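Home | Checklists | Rentals | Workshop Notes | Contact

Cords, Plugs and Cables – The Walk-Through List, With My Comments
By Dima Farah, July

I do this round at our Ivurville building before the morning crowd gets in, and people kept asking for my list, so I finally typed it up. The form is the plain one we've always used at Tendside. The comments are all mine (sorry, I go on a bit!).

1. Extension cords: none run under rugs, mats or doors.
Checked, one fail. The break room cord had crept back under the mat by the sink. I pulled it out and moved the coffee maker to the other counter, where it can reach the wall by itself. Please leave it there!

2. Power strips: none plugged into another power strip.
OK in the offices. Room 79 had two in a row behind the filing cabinet, and I took the second one away. If you need more outlets in there, ask me and we'll get a longer single strip.

3. Plugs: no bent prongs, no missing ground pin, no scorch marks.
One fail – the floor fan from the mail room has lost its ground pin. Tagged red and sitting on my desk. I love that fan, but it stays unplugged until the cord gets replaced.

4. Cord jackets: no cuts, flat spots or tape repairs.
I run each cord slowly through my hand with the power off. You find the nicks much faster that way than by looking. Found electrical tape on the vacuum cord again and wrote it up for replacement.

5. Cables on moving equipment: enough slack, no rubbing, connectors fully seated.
Look at the bends first, then at the spot where the cable goes into the connector. A tight bend right at a connector is the one I worry about most. 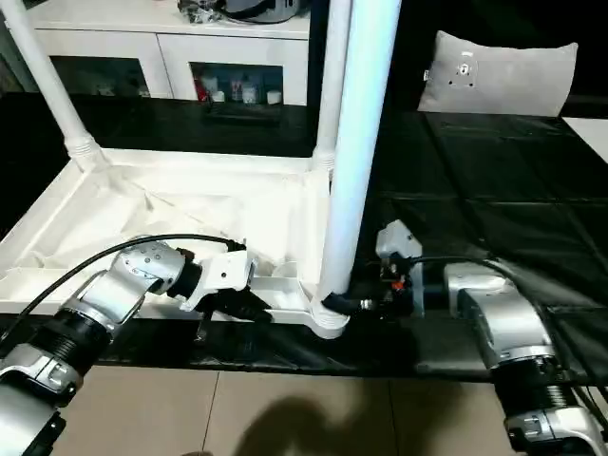 Item 5: thick black cable arching over the arm to its connector.

6. Space heaters: straight into the wall, nothing within three feet.
None out this time of year, but I checked the storage closet anyway and found one with a cracked switch. Out it goes.

7. Breaker panel: door closes, labels readable, floor clear in front.
Somebody had parked the Karam paper order there, all 620 pounds of it on a pallet. Moved by lunch, thank you! The label for breaker 12 has faded and I'll redo it with the good marker.

8. Test buttons on the kitchen and restroom outlets.
All tripped and reset fine. The one by the ice machine is stiff, so push harder than you think you need to.

Still open: fan cord, vacuum cord, breaker label. The new cords are coming from Skirkeo on order 1101, and I'll sign off items 3 and 4 once they're on and I've gone over them again.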